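Onia Pantry Items

Version 4, released Jun 15, 2024

Onia is a plain-text data set of household food items and the names people use for them in shopping lists. It was put together at Givevwood for the Bralo list parser and is kept as a separate download so that other parsers can use it. The current release holds 151 base items. Each base item has one preferred name, any number of alternate names, a unit group and a storage class.

Contents

items.csv — one row per base item
names.csv — alternate names, keyed by item id
units.csv — unit groups and their conversions
CHANGES.txt — notes for each release

All files are UTF-8 with Unix line endings. Fields are separated by commas and quoted only where the value contains a comma. The first row is always a header.

Fields in items.csv

id: integer, never reused after an item is removed
name: preferred name, lowercase, singular
group: one of produce, dairy, dry, canned, frozen, other
unit: key into units.csv
storage: one of shelf, fridge, freezer, counter
parent: id of a broader item, or blank

The parent field goes one level deep. "Peach" has "stone fruit" as its parent, and "stone fruit" has none. Version 3 allowed longer chains, which broke the Lu import script, and they were flattened in February.

How names were collected

Alternate names came from 20 handwritten lists and from the Bralo test lists. Spelling errors were kept if they appeared in more than one list. Brand names were dropped. Plurals are not stored; the parser is expected to strip them before lookup.

Known problems

Produce sold both loose and by the package has a single unit group, so "2 peaches" and "2 packs of peaches" resolve to the same row. Splitting these is planned but will change ids.

Six items have no storage class. The field is blank in those rows — treat it as unknown, not as shelf.

Counter storage

The counter class covers food that is usually left out until ripe and then moved to the fridge. It applies to the item as bought. Wrapping is not recorded, and a wrapped peach and a bare one share an id.

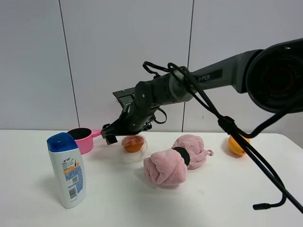
Loading

Read units.csv first, then items.csv, then names.csv. The Lu script does this in order and stops at the first missing key. To skip the check, pass --loose on the command line.

License

Free to use and change with credit to Givevwood. Corrections should give the item id and the release number.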